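Koster Tackle Sled, two-player model

Ledel's Koster sled has been a favourite at our club for two pre-seasons now, and we still get a bit excited when it comes out of the shed! It suits linemen learning to fire off low, and it's just as handy for linebackers working on their hands and hips.

The frame sits on steel skids with turned-up noses, so it glides across wet grass and doesn't plough up your oval. Each pad moves on its own spring. Hit too high and it rocks back at you, get your pads under it and away it goes (a lovely feeling for a first-year player).

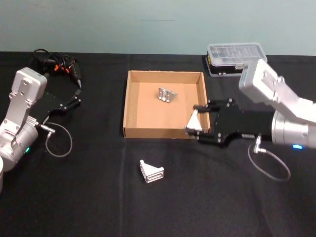 Pad height adjusts to four positions with a pull pin, no spanner needed. The lowest is brilliant for juniors, and the top one suits your big defensive ends. Covers are Fleltetti vinyl in navy or maroon, and they zip off for a hose-down.

Clastgate wheels are sold separately. With the pair fitted, three people can roll the sled from shed to field without any grumbling.

In the carton: frame, two pads, two covers, pull pins and a spare spring
Colours: navy, maroon
Assembly: Allen keys supplied
Replacement covers and springs: available from Ledel all season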